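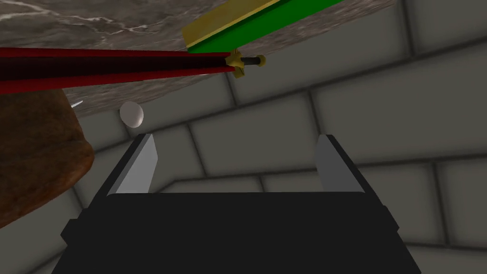 Nermin Kahraman

Section 5. Descaling the Niseo countertop kettle

Descale the kettle when a white or tan crust shows on the floor of the tank, or when the boil takes longer than it used to. Homes with hard water may need to do this every month.

You will need a measuring cup, 473 ml of plain white vinegar, cold tap water and a soft cloth.

1. Switch the kettle off, unplug the base and let the tank cool.
2. Lift out the spout filter. Set it in a bowl and cover it with some of the vinegar.
3. Pour the rest of the vinegar into the tank. Add cold water up to the MAX line.
4. Put the kettle back on its base, plug it in and bring it to a boil. Stay nearby.
5. Switch off at the first full boil. Leave the kettle to stand for 50 minutes with the lid closed.
6. Empty the tank into the sink. Wipe the inside with the cloth. Loose flakes can be rinsed out.
7. Fill with fresh water, boil and empty. Repeat until the smell is gone.
8. Rinse the filter under the tap and snap it back in, tab side up.

CAUTION: Do not put the kettle or base in water. Do not mix vinegar with bleach or any other cleaner.

CAUTION: Steam leaves the spout during step 4. Keep hands and face clear.

Note: Steel wool scratches the tank floor, and scale builds faster on a scratched surface.

Note: If the crust is thick, run steps 3 to 6 a second time before rinsing.

If the kettle shuts off before it boils, see Section 6, Resetting the dry-boil switch.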